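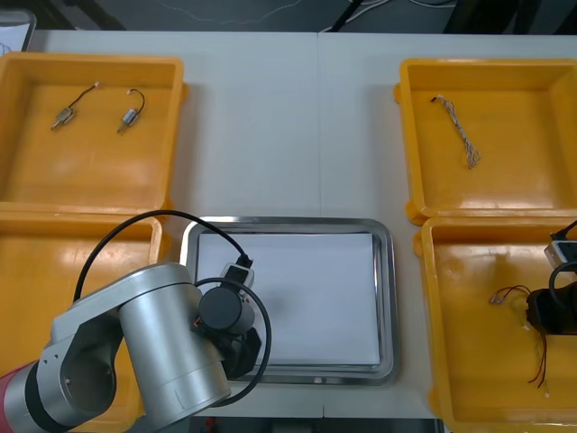

Cirnura bench fume extractor, refurbished

Sold by Sutanto Bench Supply. Page updated 2026-01-11

In stock again. Ex-training-room units, same model as the last batch, cleaned up and tested by Ilham before they go out. Good little extractors. Not fancy. If you solder at a desk and your eyes sting by lunch, buy one.

What it is
Tabletop fan box with a flexible arm and a clear hood. Pulls fumes in through the hood, through a foam pre-filter, then a carbon block, then out the back. Sits behind the work or off to one side. One dial on the front, low to high. No app, no timer, no display.

What you get
Extractor, refurbished
Arm and hood (new hood on every unit, the old ones scratch)
One carbon block, new, 276 g
Two foam pre-filters
Power cord, US plug
Printed quick start sheet – the full manual is by email, just ask

Condition
Used. Expect scuffs on the case and some yellowing round the dial. Every unit gets a new fan, rated 3,000 hours by the fan maker. We open the case, blow it out, swap the gaskets and run it on high overnight. Anything that rattles doesn't ship. Arms are original and hold position fine, if yours droops tighten the big knob at the base first, then call us.

Setting it up
Hood close to the joint. Closer than you think. Most complaints we get about weak suction are a hood parked a foot and a half away. Low is enough for light touch-up work, go up to high for desoldering or anything with a lot of flux. Leave a hand's width clear behind the exhaust and dont point it at the person across from you.

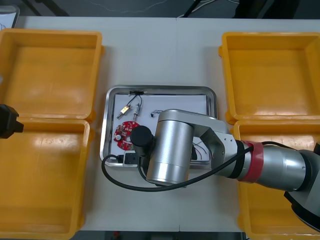 Suction at the hood is steady but it will move light stuff. Heat shrink scraps, paper labels, the tiny bags that components come in. Keep those away from the intake. For small parts we like a shallow stainless steel tray lined with a sheet of white paper, same as shown, so a round red board or a dropped screw is easy to find again. Tape the paper down if you run on high. Otherwise a corner lifts, ends up against the hood, and the motor note changes. Pull it off and carry on, no harm done.

Filters
Foam: change when it looks gray. Can be washed once, maybe twice, let it dry all the way.
Carbon: change when you start smelling flux again. Heavy users get through one in 10 weeks, hobby users a lot longer.
Clirna carbon blocks fit and we stock them. The older Vikier blocks look identical but are slightly too thick, the door won't latch. Please don't force it. We have replaced a lot of doors. 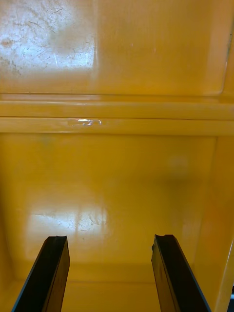
Old carbon goes in the regular trash in most places, but check your local rules if you work with leaded solder. Bag it first. Write the date on the new one with a marker before it goes in, so the next person has a chance.

Not for
Laser cutters
Spray paint, resin, solvents
Sanding dust (kills the foam in a day)
Anything outdoors

Noise
Low is fine for a phone call. High is not. Gwenllian Foulkes has two in her repair class and runs both on medium, says students stop hearing them after a few minutes.

Warranty
Six months on the fan and electrics. Hood, foam and carbon not covered. Keep the serial number, it's on the sticker underneath. Part number for the whole kit is 3,366 on the old paper price list and 3366 on the website, same item.

Shipping
Ships boxed with the arm off. Arm goes on with the hex key taped inside the lid. Please look inside the lid before emailing about the hex key.

Schools and repair shops: mulitple units ship on a pallet, ask Farah Wijaya for a quote. Spare hoods and arms: Asmaa Abdel Rahman at the parts desk. Pickup is OK, call ahead so it's at the counter.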